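2020-07-08

The great bathroom cupboard clean-out

It rained all weekend in Sultport, the footy was off, and I had run out of excuses, so I finally tackled the bathroom cupboard. You know the one. Everybody has one. Ours is the tall skinny thing next to the shower, and I swear it hasn't been properly emptied since we moved in.

I started at the top, which was a mistake, because the top is where the beach towels live and they all came down on my head. After that I got sensible. Everything out onto the bathroom floor, a quick wipe of the shelves with hot water and a bit of vinegar, and then the sorting. I'd put aside 60 minutes for the lot. Ha! Three cups of tea later I was still sitting on the bath mat reading the backs of sunscreen bottles.

The sunscreen was a bit of a shocker, to be fair. Two had gone out of date and one had separated into something like salad dressing. I also found 14 hotel shampoos (I never use them, I just can't leave them behind), a hot water bottle with a perished neck, and the good tweezers I'd accused everyone in the house of nicking. Sorry, family.

Medicines I was a lot stricter with. Anything past its date went into a paper bag to go back to the chemist, who'll take old tablets and get rid of them properly. Please don't flush them or chuck them in the bin! I kept the leaflets with the boxes as well, having been caught out before with a loose strip of something and no idea what it was for. And all of it is going in the hall cupboard now, up high and well away from the shower steam.

Then of course I needed tubs, so off I went to Elleo on Levness Road, mask on, in and out. I'd measured the shelves before I left and was feeling very smug until I got home and realised I'd measured the outside of the cupboard. So the big tubs now hold craft stuff and I went back for the smaller ones with the clip lids. They fit with a whisker to spare. I've labelled them in my best handwriting: Bandaids and Bits, Colds and Flu, Teeth, Travel. Travel is looking a bit sad this year, so the hotel shampoos have gone in there for company.

The bottom shelf is still a disgrace. That's hair things, three dryers, and a foot spa from some long-ago Mother's Day that I can't bring myself to give away in case I suddenly become a person who uses a foot spa. I'll have another go at it before the end of July.

Next up is the linen press, so if anyone has a way of folding fitted sheets that works for people with short arms, pop it in the comments, would you?

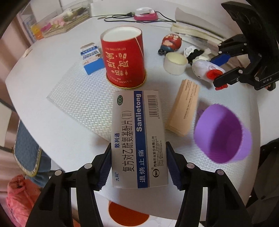 Sanlietong, with the OTC mark up in the corner.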